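Licence: CC BY 4.0, with the usual plea that you tell me if you find a howler.

# Dosville and Morbridge bus timetables

Every printed bus timetable I could lay hands on for the two towns, typed up into plain CSV. There are 1,620 rows, one per departure, taken from 120 leaflets. Most came from a box at the Buschmann bookshop in Gelovbridge, priced at more than the buses ever charged.

## What's in it

- `departures.csv` — route, stop, time, days of running
- `stops.csv` — stop names as printed, plus the name I think they meant
- `notes.txt` — footnotes, including the ones that contradict each other

Times are in the 24-hour clock, even where the leaflet wasn't. Where a leaflet says "then at similar intervals until", I have left the gap alone. I have stood at enough stops in Morbridge to know what a similar interval can be.
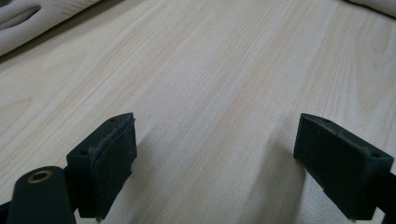

*Manikandan Rodrigues, 2019-05-22*

## Known problems

Route 7 has two different timetables with the same start date. Both are included, with an `a` and a `b` in the `version` column. Passengers at the time presumably had to choose as well.

"Dosville Station" appears before the railway did. It seems to mean the police station, so `stops.csv` marks it with a query.

The letter codes are a misery. `NS` means "not Saturdays" on most leaflets and "not schooldays" on the Gelovbridge ones — check `notes.txt` before you build anything on top of it.

## Corrections

Open an issue with the row number and what your leaflet says. A scan helps, and 200 dpi is plenty. Please don't send fares. I started on the fares in May and stopped after 100 of them, when I met the rules for accompanied prams.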